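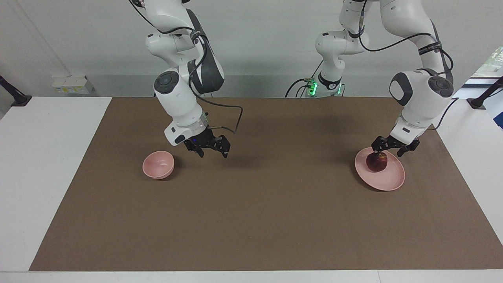

Left gripper at the fruit on the plate, right gripper open and waiting near the bowl.

March, bench notes, two-arm handover

Picking up from the planner rewrite. Task is the same as before: left arm takes the fruit off the pink plate, passes it across, right arm puts it in the bowl. Running on the Plamen branch with the old Metwally grasp scorer, because the new one still won't load on the bench machine.

Changes going in:
Right arm now gets a hold pose over the open mat while the left one grasps. Before this it was parked high, and the planner kept finding silly elbow-out routes to get back down.
Collision padding on the forearms down to 15 mm. It was 40, and at that setting the meeting point in the middle was flagged as blocked on nearly every query.
Plate added to the world model as a shallow dish with a rim. The flat disc we had let the fingertips plan straight through the edge.

Ran 51 attempts in simulation first, then moved to the arms at reduced speed. Planning time is better, almost 5 seconds at worst, and most of that is the left arm's approach. The fruit sits toward one side of the plate, so one finger has less room than the other. The scorer doesn't know about the rim and ranks grasps purely on the fruit, so we throw out a lot of candidates late. Should filter before scoring, not after.

Perception is the weak spot. Segmentation is fine on the dark red against pink, but the fitted sphere jumps a bit once the fingers come in and cover the sides. I've frozen the estimate at the pre-grasp pose for now. Don't rely on that if anyone is going to nudge the plate.

Also found the two arms were being stamped from different clocks. The offset was small but it showed up as a lag in the handover trigger. Both now read from the Erico bridge. If you pull the launch files from the Kurnley repo you'll need the updated config as well, or the right arm will sit at the hold pose and time out with no useful message.

To do:
– move the rim filter ahead of the scorer
– proper error text on the hold timeout
– log the gripper width at close, both sides
– try the grey-level depth mask again with the bowl moved closer to centre
– put the cable loop on the right arm into the collision model, even as a crude capsule

Left the branch unmerged. Config is committed, calibration files are not.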